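スカークネスの木箱（黒ハンドル）

この記事は9分で読めます

グルロスデールの棚に木箱が戻ってきました。ジェルトンの工房でつくられている「スカークネス」です。前回の分がなくなってからずいぶん間があいてしまい、店頭で「あの黒い取っ手の箱は？」と聞かれるたびに申し訳ない思いをしていたので、荷をほどいた朝はひとりでにやにやしていました。やっぱりいい箱です。

スカークネスは、明るい色の木でできた細長い四角い箱に、細い黒の金属の取っ手がついた、それだけの道具です。飾りの彫りも、焼き印も、色つきの塗装もありません。説明しようとするとすぐに終わってしまうのですが、机の上に置いて毎日使っていると、話したいことがどんどん増えてくるのがこの箱の不思議なところで、今回のページも気がついたらこんなに長くなってしまいました。お茶でも飲みながら、気になるところだけ拾って読んでください。

まず木のこと。

色は淡く、クリーム色と薄い黄土色の間くらい。木目は長いほうの辺に沿ってまっすぐ走っていて、ところどころに小さな濃い節があります。この節、苦手な方もいらっしゃいますよね。入荷前に工房へ「節のないものだけ選べますか」と相談したこともありました。そのときのつくり手、Thulani Nelさんの返事は「選べるけれど、私なら節のあるほうを手元に置く」というもので、それならと両方取り寄せて並べてみたところ、店のスタッフが揃って節のあるほうに手を伸ばしたのです。それ以来、うちでは節の有無で分けずに仕入れています。

もうひとつ見てほしいのが端の面です。長い面にはすっきりした直線の木目が出ますが、短い面には木口が出ていて、こちらは少し色が濃く、あたたかみのある茶に寄っています。同じ木なのに、箱の向きを変えるだけで印象が違うんです。壁に沿わせて長い面を見せるとおとなしく、斜めに置いて木口をこちらに向けると急に表情が出ます。わたしは斜め派です（机が狭いので、すぐまっすぐに戻されますが）。

取っ手は、細い線材を四角く曲げた黒い輪の形です。最初に写真で知ったときは、正直なところ、ちょっと頼りなく感じました。もっと太くて、がっしりした革や真鍮のほうがこの木には合うんじゃないかと思ったのです。ところが実物を手にしたら、その細さがちょうどいい。木のかたまりのような存在感のある箱に対して、取っ手はすっと線を一本引いたような軽さで、箱の邪魔をしません。

それでいて指はちゃんと入ります。輪の角がしっかり四角いので、指をかけたときに力のかかる場所が決まりやすく、手前に引き寄せるのが楽です。机の奥に置いておいて、使うときだけ指先でつっと引く。この動作が気持ちよくて、用もないのに引いてしまいます。

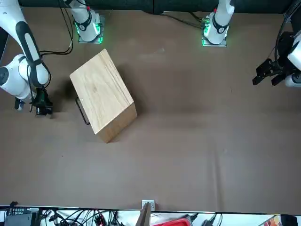
音のことも書いておきたいです。木の机に直接置くと、引き寄せたときにこすれる低い音がします。嫌な音ではありませんが、夜に作業をする方や、集合住宅で静かに暮らしたい方は、厚手の布やマットを敷いた上で使うとぐっとおとなしくなります。わたしの家では濃い色の敷物の上に置いていて、淡い木の色がきれいに浮いて見えるので、音のために敷いたはずがすっかり見た目のためになりました。白い机よりも、茶や深緑のような落ち着いた色の上のほうが、この箱は映えると思います。

重さは810グラム。持ち上げてみると「お、意外とあるな」と感じる方が多いようです。軽い箱がよければほかにもたくさん選択肢がありますが、取っ手に指をかけたときに箱がふわふわ逃げないのは、この重さのおかげです。ものを入れていないときでも机の上でどっしりしています。逆に、高い棚の上に置いて毎日上げ下ろしするような使い方だと、ちょっと腕にくるかもしれません。胸より下の高さに置くのがおすすめです。

さて、何を入れるか。

いちばん多いのは文房具で、鉛筆、小ぶりのはさみ、糊、付箋といったところ。机の上に散らばっていたものがひとつの箱に収まるだけで、びっくりするほど視界が静かになります。わたしも最初はそうしていました。

そのうち裁縫道具に入れ替えて、次に郵便まわりのもの（切手、封をするテープ、住所録）になり、いまは珈琲の道具の細々したものが入っています。中身が変わるたびに置き場所も、仕事机、居間、台所と引っ越してきたわけですが、どこに行っても浮かないんですよね。木の色が淡いので、家具の色とぶつかりにくいのだと思います。黒い取っ手のほうも、電気スタンドの脚や鍋のつまみなど、家の中に必ずある黒いものと勝手に仲良くしてくれます。

店でもレジの横でひとつ使っています。入っているのは領収書の控えと輪ゴム、それから誰のものかわからない鍵。お客さまが「それも売り物ですか？」と聞いてくださるのですが、すみません、あれは譲れません。角が少し丸くなって、取っ手のまわりの木がわずかに艶を帯びてきて、いま一番いいところなんです。

向いていないものも正直に。濡れたもの、濡れたまま戻しがちなもの（刷毛や水筆など）はやめておきましょう。木が水を吸って、動きが悪くなったり、しみになったりします。油の強い食べものをそのまま入れるのもおすすめしません。お茶の袋や個包装の飴くらいなら大丈夫です。

お手入れについて。

ふだんは乾いた布で拭くだけです。木目の方向に沿って、さっと。手垢や机のほこりで少しくすんできたと感じたら、固く絞った布で拭いて、風の通るところで乾かしてください。直射日光に当てて急いで乾かすと反ることがあるので、日陰でのんびりお願いします。

二か月に一度くらい、蜜蝋のクリームを薄く塗ってやると、木の表情がぐっとよくなります。うちではStüberのクリームを一緒に置いています。香りが弱くて、塗ったあとに手がべたべたしないのがありがたい。米粒ほどを布にとって、木目に沿って伸ばし、しばらく置いてから別の布で拭きあげます。たくさん塗ればよいというものではなく、むしろ多いとほこりを呼んでしまいます（やりました、はい）。木口の面はほかの面よりもクリームをよく吸うので、そこだけもう一度重ねるとむらになりにくいです。

塗ると色はほんの少し濃くなります。届いたときの、あの粉っぽいような淡い色が好きなら、何も塗らずに使うのももちろんありです。どちらが正解ということはなく、わたしは塗ったものと塗らないものの両方を持っていて、日によってひいきが変わります。

取っ手は乾拭きだけで十分です。研磨剤の入ったものでこすると黒い表面が傷んでしまうので避けてください。使ううちに指の当たるところの黒がすこしずつ薄れてくることがあります。これが気になる方のために、交換用の取っ手を1000円で用意しました。取りつけは店でも承りますので、箱ごとお持ちください。郵送でのご依頼も受けていますが、そのときは取っ手が先に何かに引っかからないよう、輪のところに紙を丸めて詰めてから包んでくださると助かります。

木の箱なので、季節で少しだけ動きます。雨の多い時期はわずかにふくらみ、暖房の時期は締まります。最初の一年はその変化が大きめに出るかもしれませんが、部屋の空気に慣れてくるとだんだん落ち着きます。エアコンの風がまともに当たる場所と、湯気の上がるやかんの隣だけは避けてあげてください。

木目と節の出かたは、一台ごとに違います。ページで見た節とそっくり同じ位置に節があるものをお届けするのは難しいので、そこはめぐり合わせと思って楽しんでいただけたらうれしいです。「まっすぐな木目がきれいなもの」「節がにぎやかなもの」といったご希望なら、注文のときに備考欄に書いてください。その日の在庫の中から、いちばん近いものを選びます。選ぶ時間がまた楽しいので、遠慮なくどうぞ！

贈り物にされる方も増えてきました。包装は薄紙と紐だけの簡単なものです。取っ手が飛び出している形なので、ぴしっと四角くは包めません。どうしてもそこだけぽこっとふくらみます。はじめはこのふくらみをどうにか隠そうと厚紙を足したりしていたのですが、受け取った方が「これ何の形？」と触ってわくわくしたと聞いて、そのままにすることにしました。新しい仕事を始めた友人に、引っ越した家族に、あるいは机が散らかっている自分に。

ジェルトンの工房は小さく、一度にたくさんはつくれません。木を寝かせる時間が長いのと、取っ手を曲げる作業を機械まかせにしていないのとで、次の分がいつ届くかは木のご機嫌しだいだそうです。Nelさんに催促の手紙を書いたら、「取っ手の角が気に入らないものを曲げ直している」と返ってきました。曲げ直している、と聞いてしまうと待つしかありません。次の入荷は七月の予定で、届きしだいこのページを書き換えます。

在庫についてのお問い合わせは月曜日を除く毎日、店の電話でもお受けしています。実物を触りたい方は、奥の棚の二段目に見本を出していますので、どうぞ引いたり持ち上げたり、向きを変えたりしてみてください。木口のほうもお忘れなく。

品名　スカークネス　木箱
製作　ジェルトン
本体　木（無塗装）
取っ手　金属（黒）
重さ　810グラム
別売　交換用取っ手　1000円
お手入れ用クリーム（Stüber）も店頭にあります

コメント

みかん箱
去年から使っています。節が多いほうが届いて最初はちょっとがっかりしたのですが、今ではその節のところを親指で撫でるのが癖になりました。うちでは薬箱です。湿布と体温計と爪切り。

ロク
取っ手が細いので心配していましたが、しっかりしていますね。木口の色が思っていたより濃くて、そこが気に入りました。ひとつ質問で、クリームは手持ちのくるみ油で代用しても大丈夫でしょうか。

グルロスデール
ロクさん、ありがとうございます。くるみ油でも使えますが、色が濃いめに出ますので、まずは底の目立たないところで試してみてください。塗ったあとは丸一日ほど置いて、布に油が移らなくなってから使うと安心です。

haruno
重いです（笑）でも机の上で動かないのはたしかに助かる。猫に落とされない箱をずっと探していました。

みかん箱
harunoさん、うちの猫は落とすのをあきらめて上に座っています。

つむぎ
交換用の取っ手、黒以外の色は出ませんか？木の色が明るいので白も似合いそうだなと思って。

グルロスデール
つむぎさん、白！考えたことがありませんでした。いまのところ黒だけですが、次の手紙でNelさんに聞いてみますね。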